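Print | E-mail

Robots That Fold: What Happens to the Job?

Ever had to fold a big pile of laundry? Boring, right? At Ellik, a laundry company, workers fold 1,597 pieces on a busy Friday. Shirts, towels, fleece, sheets. All by hand, untill this September.

Now a robot does part of it. Mostly the flat, easy stuff. Towels!

How does a robot learn to fold?

Folding is hard for a machine. Cloth flops. It slides. It never lands the same way twice. So people show it how, again and again. Nayara Rocha used to fold all day. Now she is a trainer, and she works with a gripper she holds in her hand. Two fingers, open and close, like a crab claw. Soft clothes, checked sheets, beds, tables. The robot needs lots of places and lots of tries. 3,000 tries for one kind of fold!

A gripper like hers has blue rubber pads with tiny ridges on the inside of its black fingers. Ridges help with grip. Look at the bottom of your sneakers, same idea.

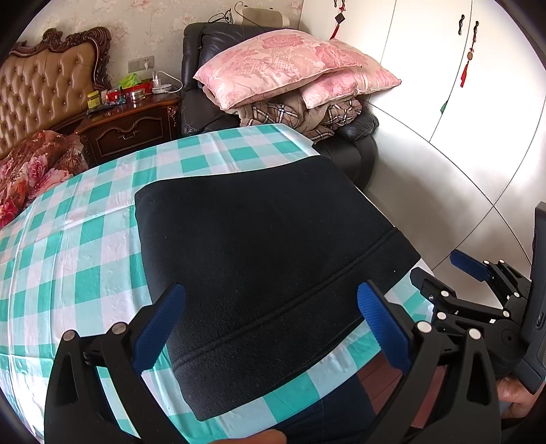

What changed for the workers?

Nayara's arms get less tired. Good. But trainers had to take classes, 9 of them, and some people didn't want to. Parviz Kordestani still folds by hand. He does the tricky things, like fitted sheets and baby clothes, and he checks what the robot did. Sometimes he has to fold it over agian.

Some workers worry there will be fewer jobs later. That's a fair thing to worry about. Ellik says the 118 people there now will stay.

Try it!

Fold a T-shirt using only two fingers on each hand. How many tries did you need?

Print | E-mail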